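A Desktop Robot Arm for Sorting Toy Blocks: Project Report
Ksawery Głowacki, May 2023

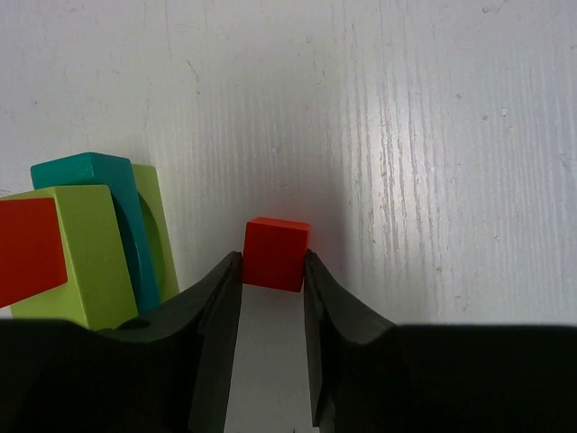 Photo: K. Głowacki, from the wrist camera

1. What I wanted to build

I have wanted a robot arm since middle school, and this year I finally had a class that would give me credit for making one! The plan was a small arm that sits on a table, finds a toy block by its color, picks it up and drops it in the right bin. The arm had to be built with tools I could get at, which meant my desk at home and the Prason shared workshop, where students can book the printers and the bench drill in the evenings.

I started the mechanical work in September and had something that moved by winter break. Most of the spring went into the camera and the software, which I had badly underestimated.

2. The arm

The arm has 6 joints, counting the one that opens and closes the gripper. The base and the lower links are printed parts with ball bearings pressed in. My first base was too light, so every time the shoulder sped up the whole thing rocked forward and the arm missed its target. I fixed that by clamping the base to the table through two slots I cut in the bottom plate. It is ugly and it works great.

The servos came from Brellasell, ordered as a mixed lot. One arrived with a stripped output gear, and I used it as a test dummy for checking bracket sizes, so it did earn its place in the box. The shoulder takes the strongest servo and still gets warm if the arm holds itself straight out for long. I wrote a rest pose into the code so it folds up between picks.

Wiring took three tries. In the first version the camera cable ran along the outside of the elbow and got pinched. In the second it ran inside but was too short to let the wrist turn all the way. The third one has a loop of slack behind the wrist, held with a strip of hook tape, and I haven't touched it since.

3. The gripper

This was my favorite part to design and I probably spent too long on it. The gripper has two dark fingers that narrow down to small, blunt tips. Wide fingers are easier to print and they grip well, but they knock over whatever is next to the block you want. Slim tips can go down in the gap between a loose block and its neighbors.

My shop mentor at Prason, Mr. Bošković, talked me into making the fingers replaceable. Each one is held by two screws, so a new shape means one short print and not a whole new gripper. I went through a lot of finger shapes that way. The early ones flexed sideways when they closed, and the block would squirt out like a watermelon seed (fun to watch, bad for the sorting score).

4. The wrist camera

The camera looks straight down past the fingers, so they are always in view at the bottom of the picture. At first I tried to crop them out. Then I noticed they make a very handy ruler: if the arm is lined up properly, a block that is ready to be grabbed should be sitting between the two tips. In the photo at the top of this report you can see that with the small red cube, which is between the fingers and turned by only a few degrees.

The turn matters more than I expected. The gripper likes flat faces, and with a cube at a steep angle the fingers meet the corners. I added a step where the program finds the edges of the block, works out the angle and rotates the wrist before the fingers close. A small error is fine.

Lighting was the bigger headache. The tabletop is pale with a fine grain, and it reflects. You can see a whitish streak running down the right side of the photo. My first color detector got confused by that sort of thing, and also by the faint reddish tint next to the cube. Red on the table beside a red block looks like more red block if your limits are too loose! I tightened the limits and told the program to ignore patches with weak color.

5. Software

I used Istow, a small open motion library that one of the older students pointed me to. It handles the joint angles and I wrote the rest: color detection, angle finding, the pick sequence and a simple log file. The sequence goes hover, look, turn, lower, close, lift. If the block can't be seen after the lift in the place where the tips should be holding it, the arm goes back to hover and tries again.

6. Testing

I ran 47 picks on the final version. A single block out in the open is the easy case, and the arm handles it well. Groups are harder. A cluster like the one on the left in the photo, with red, lime green and teal blocks close together, leaves no room for a finger on both sides. Two blocks of the same color near each other can also get read as one big shape. The ones with curved cut-outs gave me extra trouble, as the dark hollow breaks up the outline and the angle comes out wrong.

A full pick takes about 20 seconds. Most of that is me being careful with the speeds – I could push it, but I'd rather keep the gears.

7. Next steps

I want to teach it to nudge a group apart before picking. I also want softer pads on the fingertips and a small lamp on the wrist so the light is the same morning and evening. The print files and the code are on the workshop's shared drive in the folder "block arm", and anyone at Prason who wants to build one is welcome to come and find me at the bench.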